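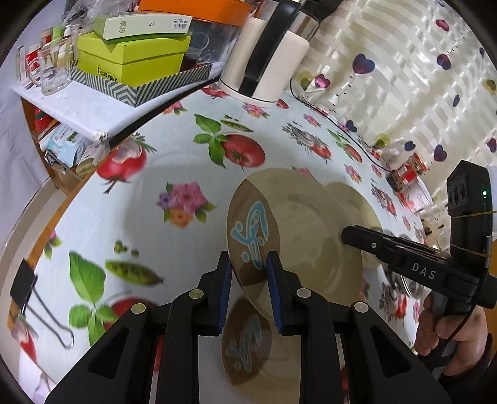
How a Plate Is Made: From Clay to the Dinner Table

Tustumcombe Museum of Household Things
Young Visitors' Pages
Updated Apr 13, 2020

Most people use a plate several times a day. A plate holds breakfast, it is washed, and it goes back on the shelf. Yet every pottery plate began as soft earth dug out of the ground. These pages explain how that earth becomes something hard enough to eat from. They are intended for readers aged eight and up. Words that may be new are explained at the end.

What is clay?

Clay is a kind of very fine soil. It forms when rocks are worn down by water and weather over a very long time. The tiny pieces that are left are flat in shape, and when they are wet they slide over one another. This is why wet clay can be squeezed, rolled and bent without falling apart. When the water leaves, the pieces stop sliding and the clay keeps its shape.

Clay is found in many parts of the world, and it is not always the same color. Some clay is gray and some is nearly white. Clay that has a lot of iron in it often turns red or brown when it is baked.

Getting the clay ready

Clay from the ground usually contains stones, roots and sand. At the Prorkent clay pit, which supplies the museum's workshop, the clay is mixed with water and poured through a sieve. The sieve catches the stones. The smooth clay that passes through is left to settle until it is thick enough to lift.

Next, the clay must be kneaded, much as a baker kneads bread dough. Potters call this wedging. Wedging pushes out bubbles of air and makes the clay the same all the way through. A lump that has been wedged badly is difficult to shape, because one part may be softer than another.

Shaping the plate

There are several ways to make a plate. Visitors to the museum can see 3 of them in the Gu Gallery.

The first is to use a potter's wheel. The wheel is a flat disk that spins. The potter places a ball of clay in the middle and presses it down with wet hands until it spreads into a wide, low shape. The edge is then lifted a little to make the rim.

The second is to roll the clay into a flat sheet, called a slab. The slab is laid over a mold, which is a solid form in the shape of a plate. The clay is pressed against the mold and the extra is trimmed away.

The third is to use a machine. In a factory, a shaped tool presses down on the clay while it turns. Every plate comes out nearly the same size, and plates of the same size stack well.

Drying

A new plate cannot be baked right away. If it went into the heat while it was still wet, the water inside would turn to steam and the plate could crack or even burst. It must dry slowly first. Plates are harder to dry than cups. They are wide and flat, and the rim dries before the middle. When this happens too fast, the rim pulls upward and the plate warps. Potters often cover the rim with a sheet of plastic so that it dries at the same speed as the rest.

Partway through drying, the clay feels firm and cool. It can still be carved, but it will no longer bend easily. Potters say that it is leather-hard. This is a good time to smooth rough edges.

Into the kiln

A kiln is a very hot oven made for pottery. The kitchen oven at home is not nearly hot enough to do this work. Inside the kiln, the clay changes for good. Before firing, a dry plate dropped into a bucket of water would slowly turn back into mud. After firing, it will never be soft clay again.

The museum's kiln is named Trorkix, a name chosen by visiting schoolchildren. It holds 37 dinner plates when it is full. It takes around 16 hours to cool before the door can be opened. Opening it early would let in cold air, and the sudden change could crack the plates.

Color and shine

Many plates are fired twice. After the first firing they are dull and slightly rough, and they soak up water. The potter then covers them with glaze. Glaze is a mixture of water and powdered minerals, and before it is fired it often looks like thin paint or milk. In the second firing it melts and spreads over the plate. As it cools it becomes a thin layer of glass.

Glaze does several jobs. It keeps food and water from soaking in, it makes the plate easier to wash, and it can add color - although the color in the jar may be quite different from the color that comes out of the kiln. A glaze that looks pink when it is brushed on may turn deep green.

Patterns may be painted by hand, pressed on with a stamp, or printed on thin paper and moved across to the plate. Leaves and flowers have been popular for a very long time. Blue is also a favorite, partly because a metal called cobalt gives a strong blue that survives great heat.

Old plates and broken plates

Fired clay does not rot. Pieces of pottery can stay in the ground for thousands of years, and they help us learn what people ate and how they lived. The museum keeps a drawer of 200 broken pieces found in fields near Tustumcombe. Young visitors may handle some of them during the June open days, with a member of staff present.

Something to try

Ask an adult before you begin. Take a small ball of modeling clay and press it flat on a clean board. Turn up the edge with your fingertips to make a rim. Leave it to dry, and look at it each morning. Does the rim stay level? Does one side dry first? You may wish to draw what you notice. A plate made this way is for display only and should not be used for food.

Words to know

Firing: heating clay in a kiln until it becomes hard for good.
Glaze: a coating that melts in the kiln and becomes like glass.
Kiln: a very hot oven for pottery.
Leather-hard: partly dry and firm, but not ready to fire.
Mold: a solid form used to give clay its shape.
Slab: a flat, rolled sheet of clay.
Warp: to bend out of shape.
Wedging: kneading clay to remove air and make it even.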